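Hivumari is a small firm that sorts, portions and packs dry goods for other people. We take in sacks and tubs, and send out bags, pots and trays in the amounts our customers ask for. Most of what we handle is dry, small and inclined to roll off a table.

## Where we are

We work from a single-storey unit in Velthorpe, at the end of Fedoruk Yard. There is a loading door at the front, a dry store behind it and the packing room at the back. The office is a desk in the corner of the dry store. If you are collecting, come to the loading door and ring the bell. The side door looks more like an entrance but it is kept locked.

Vans can turn in the yard. Lorries can't, so larger deliveries go to our store at Seltham and we bring them over ourselves.

## How we started

The firm began as a weighing-out service for two shops that sold loose goods and were spending their evenings filling bags. We took that job off them, and then a third shop asked, and after that we needed a proper room. For the first year everything was done by hand with scoops and a kitchen scale. We have better scales now, but a lot of the work is still done by hand, particularly on short runs.

We moved to Velthorpe when the old room got too damp for paper bags. The Seltham store came later.

## What we do

- Portioning by weight or by volume, from small tasters up to 5 kg sacks
- Splitting mixed lots and picking out broken pieces
- Sample sets for shops, fairs and sales visits
- Repacking goods that have arrived in damaged outer packaging
- Labelling, if you send us the artwork or a plain list

Our smallest order is 10 packs. A normal run is 1,000 or fewer. We can do more than that, but we will ask for extra time and may send it out in two deliveries.

We don't take liquids, powders finer than flour, or anything that has to be kept chilled. We don't roast, grind, bake or blend either. Goods go out as they came in, only in different amounts.

Food for people and food for animals are handled on separate days with separate equipment. The tables and scales are cleaned down between the two, and the cleaning sheet is signed before the next lot is opened. If you would like a copy of the sheet for your batch, ask when you place the order and we will put it in with the delivery note.

## How a job goes

You send us the goods, or have your supplier send them, with a note of what you want. We weigh everything in on arrival and tell you the figure the same day. If it differs from your paperwork we stop there and ring you.

Before a full run we make up a trial portion. This is done on the sample table in the packing room, away from the main benches. A portion is measured out, tipped into a tray and checked for size, colour and breakage - then it is weighed again and put back. It is slow work and there isn't a way round it. Two containers of the same size can hold quite different weights depending on how the pieces settle, and we would sooner find that out on one portion than on a whole order.

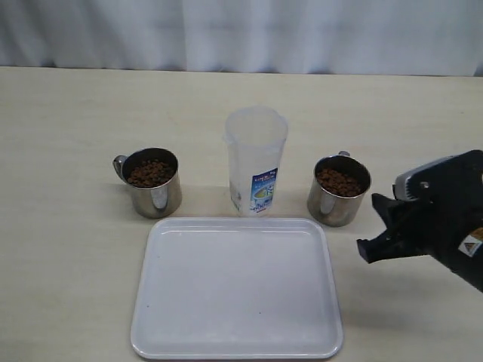 Once the trial weight is agreed we write it on the job card, and the same measure is used from start to finish. If we have to change to a different scoop or cup partway through, the trial is done again. The card stays with the goods until they leave the building.

We keep a small sample from every batch for 2 months. It is labelled with the job number and goes on the shelf in the dry store. Customers have asked to see one now and then, mostly when a new supplier's lot doesn't look like the last one.

Anything left over at the end of a run is yours. We bag it, mark the weight and send it with the rest, unless you tell us to hold it for next time.

## Tools and containers

We supply our own scoops, trays and measuring cups, and these stay with us. Packaging can be ours or yours. Plain paper bags and clear pots are always in stock, and other things can usually be got within a week or so. If you are sending your own packaging, please send a few spares - lids especially.

## Visits and enquiries

Customers are welcome to come and watch a trial portion being done. Please let us know beforehand so there is a clean coat and hair net ready. Mornings are best, as the afternoon tends to go on loading.

For prices, send us the type of goods, the pack size and the number of packs. We close for stocktaking in June, so orders needed that month should reach us in May.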